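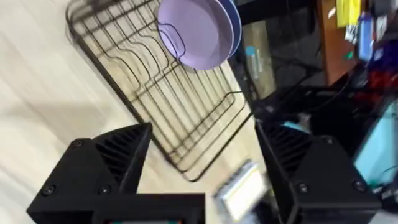 7. Working rules for kitchen tasks

The safety claims printed on the box of any home robot arm deserve a slow reading, and the Prunumis kit is no exception. The phrase "safe around people" describes a forearm that stops when it is pushed. It does not describe two ribbed fingers closing on a plate, and it says even less about the plate. With two plates standing together in a wire rack, one directly behind the other and rods on both sides of the front one, a force limit set for a human wrist is of little help: thin ware can chip well before the limit trips. Treat the limit as a last resort. The rules in this section assume it will fail you at least once.

The section applies to the Prunumis arm with the Halport two-finger gripper and wrist camera. Readers using the Belby gripper should follow 7.1, 7.2 and 7.6 only. The finger sizes are different and the speeds in 7.4 have not been tried with it.

7.1 What the rules cover, and what they don't

They cover picking up, moving and setting down dishes and utensils on a counter or table with nobody's hands inside the reach of the arm. They do not cover glass, knives, anything hot, or handing an object to a person. Earlier editions of this guide allowed handovers "with care." We have taken that out. Care is not a setting, and we could not find two readers who meant the same thing by it.

They are also not a standard. If you work in a shop, a lab or a school, there are real standards and probably local rules as well, and following this section does not mean you have met them. Be wary of any vendor sheet that says a product is "designed in line with" a standard. Ask which clauses were tested, on which tool, with which load. A test done on a bare arm tells you nothing about the same arm with fingers bolted on.

7.2 Before power is applied

1. Turn off the supply at the wall switch. The soft button on the controller leaves the motors' supply live.

2. Check every screw on the front face of both fingers with the short hex key. Turn until snug, then stop. The finger bodies strip easily.

3. Look at the ribs on the inner faces. Replace a finger if a rib is chipped or if you can feel a sharp edge with your thumb. Replace both fingers together.

4. Wiggle the center bracket by hand. Any play here shows up as several times as much play at the fingertips.

5. Follow each cable from end to end and make sure none crosses the sweep of the arm. Cables behind the work surface count. An arm that swings past its planned path does not care which side of the table you thought it would stay on.

6. Write down what you checked. A line in the log is enough, with initials.

CAUTION: Do not skip step 2 on the grounds that you did it last time. Screws come loose in use, and "last time" is when they were tight.

NOTE: The kit comes with a pre-use checklist card of 17 items. Eleven of them concern the packaging and the warranty. Use the six steps above.

7.3 Laying out the work surface

1. Place the rack flat. Press down on each corner in turn. If it rocks, shift it or shim it before going on.

2. Keep bottles and other tall items out of the arm's path, including the ones you have no plan to touch. The planner knows only what it has been told about or what the camera has picked up, and the camera is on the wrist. When the wrist turns away, whatever was in view a moment ago is held in memory, if at all.

3. Leave clear counter between the starting position of the fingers and the first item. An open hand's width is the least we would accept.

4. Remove loose cloth and packaging from the reach of the arm. Cloth is the item we distrust most. It changes shape between one look and the next, and a finger can drag it a long way before anything registers as a fault.

5. Set the keep-out boundary at the edge of the table. The default boundary is a box drawn around the arm at full stretch, so it takes in cabinets, floor and anybody standing there.

6. Mark the standing line on the floor with tape, 136 cm from the center of the base. People stay behind it whenever the arm is powered.

The standing line is the rule people argue with. The usual complaint is that the arm cannot reach that far, and it can't. A plate let go at speed can travel farther than the fingers that let it go, and so can the pieces. 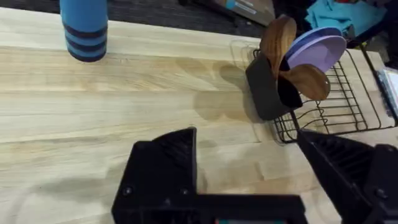
Figure 7-2. Open fingers in front of the rack. Utensil caddy with two wooden spoons at the rack's corner; bottle standing apart near the back edge.

7.4 First run

Use plates you would not mind losing. Start slow and stay slow longer than feels useful.

1. Restore power and wait for the steady light. A blinking light means the homing move has not finished, whatever the screen says.

2. Set the speed cap to level 1. Check the cap on the controller itself. The phone app has been known to show the value it sent and not the value in force.

3. Run the path with the fingers open and nothing to pick up. Keep one hand on the stop button for the whole run.

4. Watch for shadows. Under a strong lamp, spoons and plates throw soft rounded shapes across a pale wooden counter, and the detector may mark a shadow as an object. If it does, move the lamp. Do not lower the detection threshold to make the false mark go away, or the next thing to vanish will be a real one.

5. Check how overlapping items are listed. If a spoon leans across a plate, the screen should show both. If only one appears, stop and separate them by hand with the power off.

6. Run the first pick. Hold the item two finger-heights above the rack for a count of five, then set it back in the same slot.

7. Repeat step 6 until you have ten clean picks in a row. A miss sets the count back to zero. So does a pick you had to help.

CAUTION: Two plates close together in neighboring slots may be read as one thick plate. The fingers will then open too wide or come down on a rim. Start with single plates and an empty slot on each side.

CAUTION: Do not reach in to straighten an item while the arm is paused. Pause holds position under power. Only the stop button or the wall switch removes it.

About step 7: ten is a low bar, and we know it. It will catch a loose bracket or a bad camera mount. It will not tell you that the system is reliable, and you should not quote it to anyone as if it did. Our own bench log has 183 picks in a row without a drop, followed by two drops in the next five. Nothing in the set-up had been changed. We looked for a cause, found a few likely ones, and could not prove any of them.

7.5 Utensils

Spoons cause more trouble than plates. The handle is in the caddy where the camera can't see it, and the visible part is a curved head that gives the fingers very little to hold.

1. Take one spoon at a time, with the others removed until you trust the grip.

2. Grip below the head, on the neck. If the neck is hidden by the edge of the caddy, skip the item.

3. Lift straight up until the handle clears the caddy. No sideways motion before that point. A leaning spoon will pull the caddy with it, and the caddy may pull the rack.

4. If the spoon turns in the fingers, lower it and release. Do not raise the grip force above level 3 to cure it.

NOTE: Some spoons are glossy and strongly figured, with light and dark bands in the wood. We have seen the detector split such a spoon into two objects along a band. The maker's release note says this is fixed in the current software. Test it on your own spoons before you believe it.

7.6 Records

A rule with no record behind it tends to turn into a habit, and then into something people remember differently. Keep a log. It can be a notebook.

For each session, write down the software version, the finger set in use, the speed cap, the number of picks tried and the number that went wrong. Count the ones you rescued as wrong. For each fault, note what was on the surface and where the lamp was. Leave out opinions about the cause until there are three faults of the same kind.

If an item is dropped or the arm touches something outside the boundary, stop for the session. Do not clear the fault and carry on to see whether it happens again with the same set-up. Save the controller's file first, because it is overwritten at the next start.

Fault code 711 needs its own mention. The maker's list calls it "minor contact, no action required." In our logs the same code was raised by a finger brushing a rack wire and by a finger pushing a full rack several inches along the counter. We treat it as a stop, every time, and suggest you do too.

7.7 When to go faster

Later than you would like. Level 2 is reasonable after over a week of logged sessions at level 1 without a stop. Level 3 we leave to people who have a fixed guard around the table — a tape line is not a guard. Levels 4 and 5 exist in the menu and we have found no kitchen task that needs them.

Go back to level 1 after any of the following:

New fingers, or fingers taken off and put back
A software update, including updates described as cosmetic
A different rack, table or lamp
A move to another room
A gap of more than a month with no use

The May update reset the speed cap to level 4 on some controllers with no message on the screen. Check the cap each time you power up.

Section 7 last revised 11th August. Go on to Section 8, Cleaning and storage, only after the power has been turned off at the wall.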